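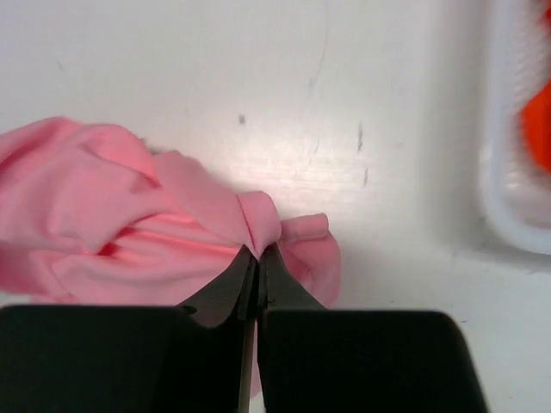
**Hosthorpe Stone List, Digest No. 353**

Subject: Re: Refractometer reading on the Faulkner parcel

On the earlier post, Tobiloba Nwosu wrote:

> I have 24 small garnets from the Faulkner parcel, all sold as rhodolite. Most of them give a clear shadow edge at 1.76. Two give nothing I can read, only a dim scale all the way up. Is my contact fluid the problem, or are these a different stone? The fluid was bought in June and the bottle is half full.

Tobiloba,

The two failures are probably over the limit of the fluid. Standard liquid stops at 1.81, and spessartine can sit right at that line or slightly past it. Some dealers let an orange-pink spessartine ride along in a rhodolite lot when the color is close.

Before you decide, rule out the facet. Wipe the table with alcohol, use a smaller drop, and turn the stone a quarter turn between readings. A domed or scratched table will give the same dim scale. On stones under 3 mm I take a spot reading with the eyepiece off.
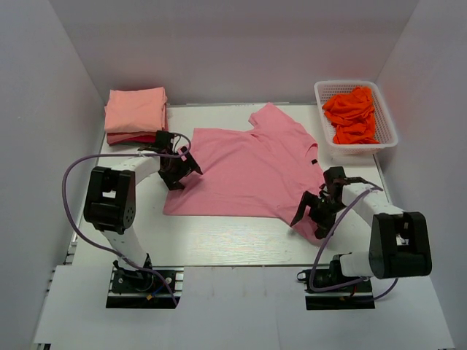
If the reading is still blank, go to specific gravity. Rhodolite should come out near 3.84 and spessartine near 4.15. My Dovero balance is good to a hundredth of a carat, which is too coarse for a single stone that small. Weigh the two together if they look alike under the loupe, and do it three times.

A hand spectroscope will also help. Rhodolite shows the three iron bands of almandine. Spessartine has manganese bands in the violet, and they are hard to see without a strong light.

As for the fluid, check it against a stone you trust. Crystals around the cap mean it has started to drop sulfur. Wipe the neck and keep the bottle out of the light.

What is the reading on the Foda lot you bought before this one? Same seller, I think.

--
Hosthorpe Stone List
1,365 subscribers
Please trim quoted text to 9 lines or fewer.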